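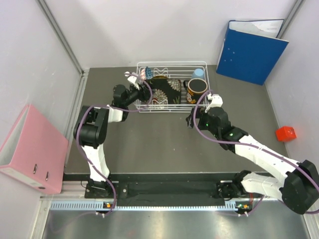 The two arms at the dish rack, with the floral plate and the black mug in place.

Robotics club: the dish rack task

The Pluvham robotics club has spent this term on one job, clearing and filling a dish rack with two arms. Members picked it from a list of household tasks in November. The other choices were folding tea towels and sorting pens, and both may come back next year.

The crockery came from kitchen cupboards at home and was chosen to be awkward. The rectangular plate has a busy floral pattern, so the software that finds edges has trouble with it. The mug has a handle, which means it matters which way round it is set down. Small bowls tend to tip over in the rack, and the group has decided to leave them however they land.

Most of the work so far has gone into the left arm's approach to the plate. If the gripper comes in too high it pushes the plate back against whatever is behind it. The Pekard group, who look after the software, now bring the arm in from the side and close the gripper slowly. The Abbasi group are working on the right arm and the mug. They have tried taking it by the rim and by the body, and prefer the body.

Cables have been the other main problem. The purple ones need enough slack for the wrist to turn, but a long loop can catch on the wire dividers. Anyone setting up should move both arms through their full range by hand before switching on. Please also put the binders back against the walls when you have finished with the notes.

The club has recorded 19 runs with the present layout and is aiming for 200 before the Hilodar schools challenge. Each team there gets 3 attempts and the best one counts. Plates are worth more than cups, and a breakage ends the attempt.

Sessions start at 4 pm in the design and technology block. New members are welcome from Year 9 upwards and no programming experience is needed. We are also short of old mugs, so please hand any spares in at the school office, marked for the robotics club.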